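# lalleo-recaps

Episode-level text data for *Lalleo*, the sci-fi show, both seasons. Recaps, air order, who's in what, spoiler tags. Put together by Hauke Lenz and Torben Gerlach because the fan wiki kept going down.

Current dump: November 2019

## What's in it

- `episodes.csv`: one row per episode, 40 rows
- `recaps.jsonl`: 168 recaps, several per episode for most of them
- `characters.csv`: name, first episode, last episode, alive/dead/unclear
- `spoilers.csv`: sentence offsets + tag, keyed to recap id

Everything UTF-8. Season 1 has two running orders (broadcast and disc), we use broadcast. Disc order is in the `disc_no` column if you want it. The pilot is episode 1, not 0, please stop opening tickets on this.

## Fields in recaps.jsonl

- `id`: string, don't parse it
- `ep`: matches `ep` in episodes.csv
- `author`: handle, or `anon`
- `text`: the recap, paragraph breaks kept
- `len`: word count, whitespace split
- `rev`: bumped when the author sent a fix

No recap is under 200 words. Shorter ones got dropped, they were mostly "wow that ending".

## Spoiler tags

2 levels. `1` = spoils the episode it belongs to. `2` = spoils something later, e.g. a season 1 recap that was edited afterwards and gives away what Asora is. Level 2 is the one people care about. Torben did season 1, Hauke did season 2, then we swapped and argued. Where we coudn't agree it's tagged 2.

The Asora stuff is messy. Some writers use the name for the ship, some for the voice, and after the finale most use it for both. We left the text alone. In characters.csv the voice is `Asora (voice)` and the ship isn't there becuase it's a ship.

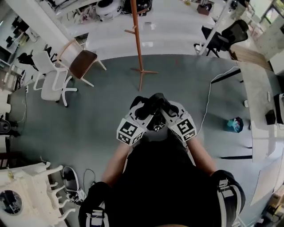 Same sort of problem with Pfeiffer. There's the captain and there's the brother, and half the recaps just say Pfeiffer for either one. `characters.csv` has both, but a plain name match will not tell them apart. If you need that, filter on episode first. The brother only turns up in season 2, so season 1 is safe, except the flashback, where he's a kid and has no lines.

Florance is spelled that way in the credits. With an a. A lot of recaps have Florence. Not corrected. Do a fuzzy match or just search both.

## Loading

 import csv, json
 eps = list(csv.DictReader(open("episodes.csv", encoding="utf-8")))
 recaps = [json.loads(l) for l in open("recaps.jsonl", encoding="utf-8")]

`ep` is a string in the csv and an int in the jsonl. Yes. Will fix.

## Known issues

- season 2 opener and its second half share one recap in a few cases, filed under the first half
- quotes from dialog are from memory, don't treat as transcript
- curly and straight quotes mixed
- a couple of recaps are clearly reviews. Kept, the plot is in there somewhere
- `alive` for the captain says unclear. It's unclear

## Not in it

No scripts, subtitles, or stills. No ratings. Fan fiction was sent in and politely returned. The unaired scene gets mentioned in a few recaps but neither of us has seen it, so there's no row for it.

## Use

Text belongs to whoever wrote it, they all said ok to non-commercial sharing. Keep the `author` field if you repost. CSVs are ours, do what you like. If you're a recap author and want yours out, write and it'll be gone in the next dump.

Next one planned for March, with the missing disc numbers and hopefully the `ep` thing sorted. Corrections to spoiler tags welcome, send recap id + offset + what you think it should be. Don't send a whole edited file, merging the last one took Torben all weekend

Contact: Hauke Lenz, Torben Gerlach | Recaps © their authors | Back to top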